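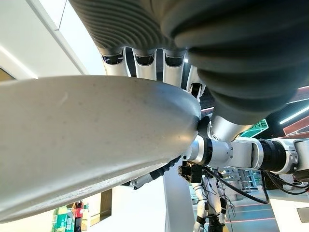 April 7, 2021 -- Mernholm cell, handover notes

Long day, so forgive the rambling. The arm with the white fingers is back on shift and I spent most of the morning beside it with Wafula Kioko, who ran this station by hand before any of us were hired and still knows more about it than the manual does. He asked for the cycle to be slowed a little at the pick, and he was right, the handoff feels much calmer now. Speed is at 90 percent until one of us has a good reason to change it.

Counter read 2,318 at lunch. I didn't get the evening number, sorry -- whoever opens up tomorrow, please write it on the board.

The part I keep chewing on is the people side. Wafula used to lift all day and go home with sore shoulders. Now he checks parts, clears stops and teaches the new folks, and he told me he likes it but misses the chatter, as the two benches used to face each other. I'd love to move the inspection table back across from Uteck's bench so they can talk again. Cheap fix!

Still open: cable slack when the arm reaches low (watch it, don't tie it tighter), and the Kavileck order, 200 pieces, which we haven't tried on this setup. Also the stop button label is peeling again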